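How do I fill and level dents in a wooden worktable before refinishing?

Posted by Tahsin Roy in Woodworking and Finishing

I have a light wooden table that I use for bench work. The top has a number of shallow dents and two gouges that went through the finish. I want to recoat it with a water-based polyurethane, satin sheen. Tools on hand are a random orbital sander, a card scraper and a household steam iron. The top is solid, I checked the end grain. Do I steam the dents, fill them, or sand the whole surface down until they are gone? The shop stays at 8 degrees Celsius overnight in December, if that affects the cure.

3 replies

furnberg_finishing

Treat dents and gouges as separate problems. In a dent the fibers are compressed and most of them can be raised. In a gouge the fibers are cut or missing, so steam does very little and you need filler.

Step 1. Strip the finish over the damaged areas. Water does not get through intact polyurethane. A card scraper is faster than the sander for this and does not clog.

Step 2. Put a few drops of water in each dent and wait ten minutes. Lay a damp cotton cloth over it and touch the tip of the iron to the cloth for a few seconds at a time. Repeat until the dent stops rising. Leave the top overnight before any sanding. Damp fibers stand higher than they will when dry, and if you cut them flush too early you get a hollow.

Step 3. Check the surface with light coming in low from one side. Mark what is left in pencil, on the flat of the top and out toward the edges.
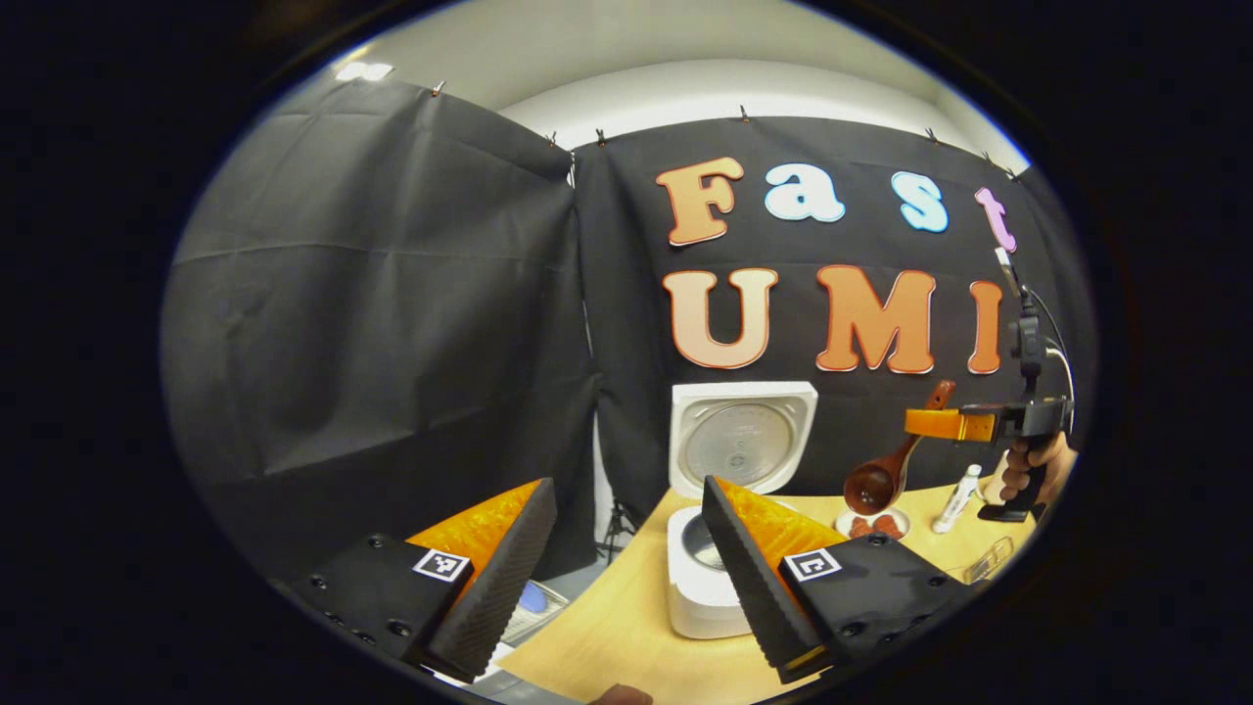 Step 4. Fill the gouges. Use a filler rated for use under water-based finishes, slightly proud of the surface. Buy it one shade darker than the bare wood, as most of the light ones dry chalky. Deep gouges want two thin layers.

Step 5. Sand the whole top, not only the repairs, at 120, 180 and 220. Vacuum between grits. Spot sanding leaves dished areas that show up under satin.

Step 6. Bring the shop up to the minimum temperature on the can before you coat, and keep it there through the cure. 8 degrees is too cold for most water-based products. The film may dry to the touch and still stay soft.

Yusuf

Agree with the above except on grit. I stop at 180 under water-based poly. The first coat raises the grain anyway, so I knock it back by hand with 350 and then put on two more coats.

Don't skip the wait after steaming. I did once and had to redo half a top.

wulusley757

just sand it. dents come out if you keep going

Tahsin Roy

Steamed this morning. The shallow dents came up most of the way, one near the edge did not move. I will fill that one with the gouges. Coating will wait until I have a heater in there.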